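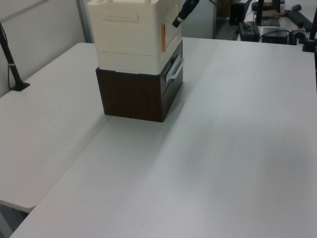 Valtine (software)

Valtine is a task planning and execution package for single-arm tabletop manipulators. It takes a goal stated in terms of objects and their states, such as a drawer being open or a box being closed, and produces a sequence of parameterised motions which it then runs and monitors. It is used mainly for work with articulated objects: drawers, lids, hinged doors and sliding trays. The package was written at Stavham by Frauke Ostermann and Hauke Janssen and grew out of an earlier motion library called Clistberg, parts of which it still contains.

Overview

Valtine sits between a perception module, which supplies object poses, and a low-level arm controller, which accepts joint targets. It does not do its own image processing. Poses arrive as messages with a covariance attached, and any object whose uncertainty is above a set limit is treated as an obstacle only. The planner may go round such an object but will not try to grasp it.

The usual test piece is a small brown wooden box with a drawer on one side and a light gray rectangular handle, standing on a white table with a cream-white plastic container stacked on top. The gripper comes down at an angle from above, beside the container, so the approach to the handle has to be planned with the container's right face as a nearby obstacle.

World model

The world is held as a tree. Each node is a rigid body and each edge is a joint, which may be fixed, sliding, hinged or resting. A resting joint describes one object standing on another without being attached to it. When a lower object moves, objects resting on it are assumed to move with it until a new pose message says otherwise. Drawers are modelled as a body and a tray linked by a sliding joint with a travel limit. If the limit is unknown it is left open and filled in from the first successful pull.

Adjoining tables of different heights must be entered as separate surfaces. Early versions merged them into one plane at the greater height – this kept the arm safe but made every object on the lower table unreachable.

Planning

Planning is done in two stages. The symbolic stage searches over a set of 26 actions, each with preconditions and effects. The geometric stage then tries to find a collision-free path for each action in turn. A step that fails is returned to the symbolic stage with a note of the body that blocked it, and the search resumes with that body marked. The geometric stage is allowed 3,000 samples per step by default.

Approach directions for handles are drawn from a cone around the handle's outward normal. The cone can be tilted by the user, which is often needed where the arm cannot reach down to table height with a level wrist.

Execution and monitoring

Motions that involve contact run under a compliant controller. During a pull, the hand may drift sideways within a band of 3 mm before the motion is stopped and the sliding axis estimated again. Up to 10 such corrections are allowed in one action. After that the action is reported as failed and the planner is called with the current state.

Logs are written in the Dinsa format, a plain text format with one line per state change. A separate viewer replays them against the world model.

Limitations

Valtine assumes rigid bodies. Cables and cloth are not represented except as fixed keep-out volumes, which must be drawn by hand. Stacked objects are not checked for stability, so a plan may pull hard on a lower box without regard to what stands on it. Support for two arms was begun on a development branch and has not been merged.

See also

Clistberg
Dinsa log format
Task and motion planning
Compliant control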